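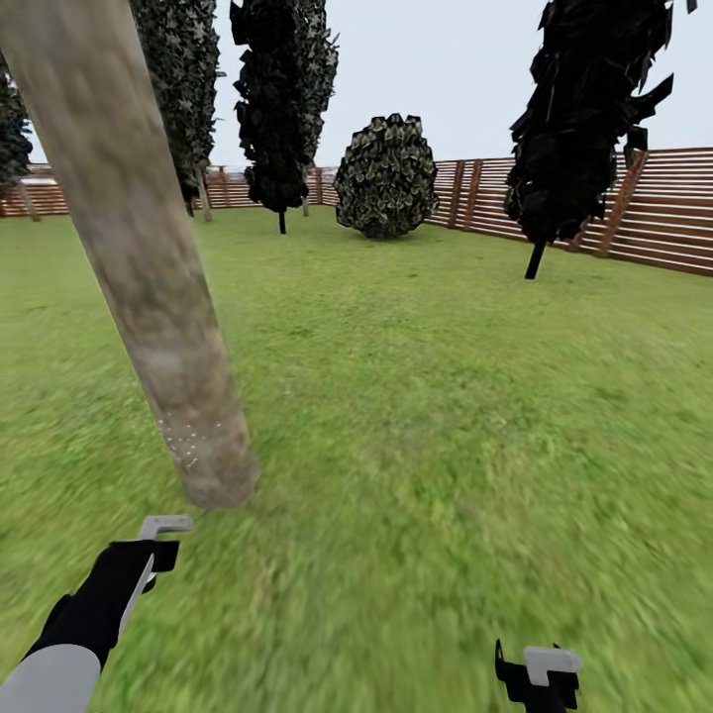
Notes by Dilruba Ranasinghe
Learning from Examples, Unit 6 handout
Posted 17 Aug 2022

Welcome back, everyone! In July we talked about where a learning system gets its examples, and I promised we would spend a whole session in the simulated yard, so this is it. You will be driving the two-armed robot yourselves, out on the lawn inside the slatted fence, and every run you save goes into the class set (we call it Barua, after the server it lives on).

Each of you owes me 10 runs. With the whole class pitching in, and the 400 left over from last year, we should get to 800, and that is enough for a first try at training. The group at Werkmont used 3,000 for a similar task, but they had all summer and we have an afternoon!

Before you start recording, please look around a little. Turn toward the round bush, then toward the big dark tree by the fence, and get a feel for how far away things are. Then begin your runs from different places. If all of you start from the same patch of grass, the system will learn that patch of grass very well and not much else. 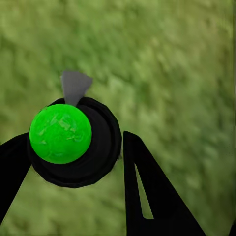

Figure 2. Green ball on the black disc, with the right finger standing clear.

Go slowly near the ball. A pause is fine, and so is a clumsy second try. Save those runs too, and write "retry" in the notes box so that we can sort them out later. What I would rather you didn't do is delete a run for looking untidy. Last year's set was so neat that the trained system had no idea what to do after a small slip, and we spent two weeks puzzling over it.

For next time, read the Vurkivel chapter on labeling and bring your notes box entries with you, printed or on a laptop.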